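ロボット学習演習 第3回 配布メモ(5/13/26)
担当:Vija Kuusk

前回の続きで、今日は模倣学習用のお手本集めです。目標は1班30本。少ないと思うかもしれませんが、やってみると結構疲れますよ(去年の私は16本目で集中力が切れました)! 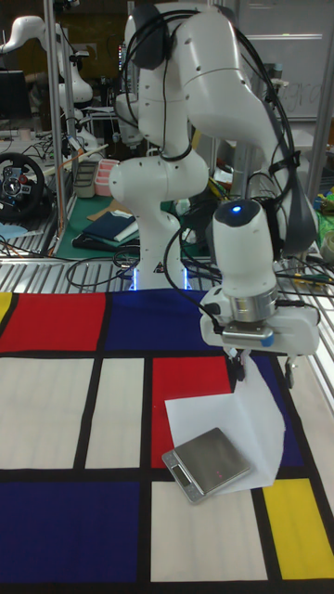

お手本でいちばん差が出るのは、つかむ直前の数秒だと私は思っています。勢いで突っ込むと、学習後のモデルもそのまま突っ込みます。紙のような薄いものが相手ならなおさらで、指先が紙の上端の真上に来たあたりで一呼吸おいて、向きを確かめてから下ろしてください。はかりが紙の端に載っている配置では、どこをつまむかも先に決めておくこと。

初期配置は毎回少しずつ変えます。紙の角度、はかりの向き、両方です。同じ置き方ばかりだと、Tristdenの課題で痛い目を見ます……。

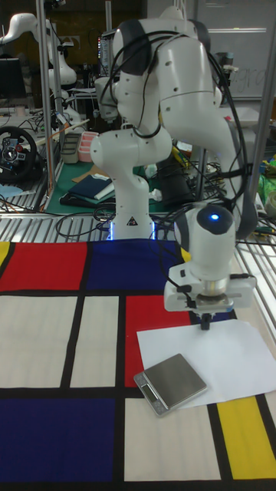 図2 紙とはかりの配置例。はかりは紙に対して斜め。

失敗した回も消さないで、ラベルを「失敗」にして残しておいてくださいね。あとで比べるのに使います。

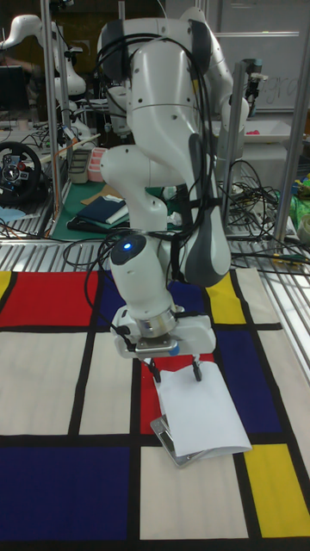
区切りの付け方もよく質問されます。私の班では「近づく」「つまむ」「動かす」の3区間に分けて、境目の時刻をメモしています。2本の指が紙の上の縁をはさんでいれば「つまむ」以降、と決めておくと班の中でぶれません。迷ったらTeodor Sobczakさんに聞いてください、ラベル付けは私より速いです。

提出は共有フォルダのElusへ。班番号を忘れずに!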